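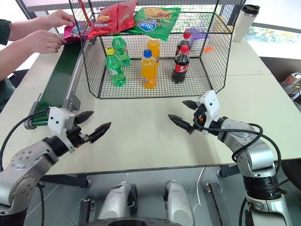

4 min read

Durgate Moves Its Group Bookings to a Single Allotment System

Tour operator Durgate stopped taking group reservations by email in December. Requests from travel agents now go through Drulau, a booking platform built by the software firm Flereck. Laine Pētersons, who runs group operations at Durgate, described the change as overdue.

"We had two spreadsheets, one for coach seats and one for hotel rooms," Pētersons said. "An agent could hold a room with no seat attached to it. We found those cases by hand, usually a week before departure."

Under the new setup, a seat and a bed are held as one unit. An unpaid hold expires after 200 hours and returns to general sale. Agents can extend it once.

Urmas Rozīte, the project lead at Flereck, said most of the work went into hotel contracts. Durgate supplied 346 of them, in several layouts.

"Release dates were the main problem," Rozīte said. "Some contracts count back from arrival, others from the first day of the month. We store both and calculate one date for the agent."

The Nyanda lakes route was used for testing. Four departures were loaded first, and the rest of the program followed when the room totals matched the hotels' own lists.

Pētersons said smaller agencies had asked to keep email as an option. Durgate declined. "If we accept one request outside the system, the totals are wrong again," she said.

Name changes are still handled by phone. Rozīte said an online form is being written but gave no release date.

We use cookies to measure traffic. Accept | Manage settings

Contact | Back to top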